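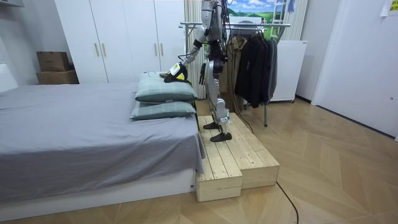

The Trilline recording kit turned out 221 usable bedroom episodes in its first week with us, against a plan of 2000 by July. Pillow stacking was the hardest task to log. With the gripper pressed on the upper of two checked pillows, the fabric hides the contact point and labels depend on wrist force alone. Force and joint streams stayed aligned to 4 ms.

Export is slow, and failed episodes must be tagged by hand. We bought 2 licenses and would renew one.

Last updated: July

This site uses cookies. Accept | Settings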